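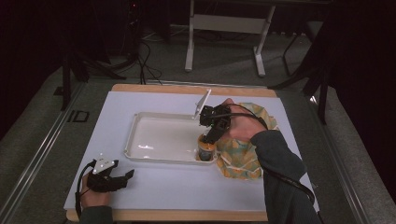

Figura 4.1. Bandeja, tarro y paño estampado sobre papel claro.

Capítulo 4
La superficie de trabajo, o el arte de dejar sitio

Todo el mundo cree saber preparar una mesa. Se aparta lo que estorba, se pasa la mano por encima con gesto de propietario y se empieza. Diez minutos después hay que levantar la bandeja para sacar el paño, el paño arrastra el tarro y el tarro, que tiene tapa pero no siempre bien cerrada, decide el resto de la tarde.

En el capítulo anterior hablamos de armarios y cajones, lugares donde el desorden tiene al menos la decencia de esconderse. Este trata de lo que queda a la vista. Veremos cómo se delimita una zona de trabajo, dónde conviene poner los recipientes y qué hacer con las telas, que son el capítulo difícil de cualquier casa. Anong Kaewmanee les dedica 14 páginas en su manual de Fovurton, y confiesa en la última que sigue sin saber doblar una sábana bajera.

4.1 Las telas no tienen forma propia

Un recipiente ocupa hoy lo mismo que ayer. Una tela ocupa lo que le dejen. Extendida pide media mesa, doblada cabe en una mano y arrugada se instala donde no la han llamado, por lo general encima de lo que se busca. Conviene decidir pronto en cuál de los tres estados va a pasar la sesión y mantenerlo. 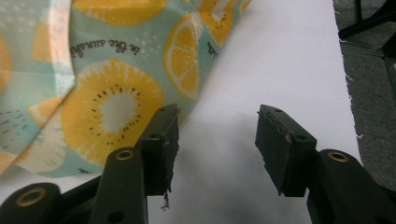
El estampado es el mejor aliado del que dobla, aunque casi siempre se compra por otros motivos. Un paño liso obliga a buscar las esquinas; uno con dibujo da puntos de referencia gratis. Con un motivo de cítricos amarillos y naranjas sobre fondo turquesa menta basta elegir una rodaja de limón próxima al borde y llevar hasta ella el pliegue. Si el mantel de debajo es blanco, tanto mejor: el contorno del paño se distingue sin gafas. Evander Yule recomendaba en el taller de Derwood practicar 60 veces seguidas con el mismo paño. Yo lo hice una vez, en febrero, y a la vigésima ya odiaba la fruta.

4.2 Los recipientes y su borde

Una bandeja baja sirve para reunir cosas pequeñas y para trasladarlas de una vez. Para la primera función basta con que tenga borde. Para la segunda hace falta además que alguien recuerde no llenarla, y aquí la estadística doméstica es desoladora. En la encuesta de Flenivik, hecha entre 160 hogares, la mayoría admitió guardar en la bandeja de la entrada al menos una llave que no abre nada.

Antes de colocar nada dentro, mire el recipiente vacío. Fíjese en la altura del borde, en las esquinas y en cualquier hueco o ranura, porque todo lo que pueda alojar una miga la alojará. Déjelo después apoyado por completo en la mesa, con espacio libre a un lado para la mano.

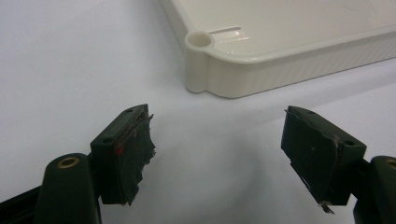 Actividad inicial

Despeje una mesa y ponga en ella una bandeja, un tarro con tapa y un paño estampado. Anote dónde los ha dejado. Trabaje media hora en lo que quiera y vuelva a anotarlo. Guarde las dos notas para el apartado 4.5, donde se le pedirá que explique el recorrido del paño.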